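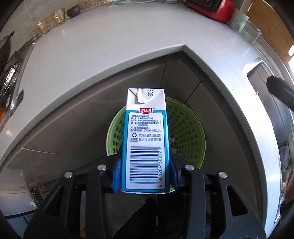

Progress report no. 2 to the Landeg fund
Project: Household tasks learned from hand-held demonstrations
Prepared by: Kamol Onsri, Vulten
June 19, 2019

1. Work done in this period

In the first report we promised to move the recording out of our laboratory and into real kitchens. This is now done. The demonstrators work with the hand-held gripper, which has the same two fingers and the same soft pads as the gripper on the Pellel arm. In total we have 1837 accepted demonstrations. The plan for the end of the period was 2000, so we are a little behind.

The tasks recorded until now are clearing the sink, sorting of empty packages, and placing cups on a rack. Sink work takes the most time. The demonstrator must bring a carton or a bowl over the sink, hold it steady and then put it in the right place, and all this happens between high walls where the fingers have not much room. A small milk carton above a colander is a good test for us, as the carton must be held upright and must not be pressed too strongly.

2. Remote control compared with hand-held recording

We also continued the recording by remote control, as was agreed. Eirlys Skyrme trained the operators and wrote the instructions. For the same task the remote operators need much longer, and they get tired in the wrists. On the other side, their recordings can be played on the arm without any conversion. We want to keep a small part of remote control for the tasks where the arm can hit the counter or the faucet.

3. Difficulties

The biggest difficulty was the speed. People at home move quickly, and the Pellel arm can not follow. We now ask every demonstrator to do a short practice before the recording starts, and we reject the demonstrations which are too fast. This explains most of the missing number.

The second difficulty was the finger pads. They become worn at the tips and then the grip is different from one recording to the next. Zernonik delivered new pads with a delay, and for 18 working days we had only one complete gripper in use.

4. Budget

The travel costs are lower than planned. We would like to use the rest for spare pads and for one more hand-held gripper. Please let us know if a written request is necessary.

5. Next steps

Until August we will complete the missing demonstrations and begin the first tests on the arm with packages it has not met in training. Eirlys Skyrme will send the test protocol separately.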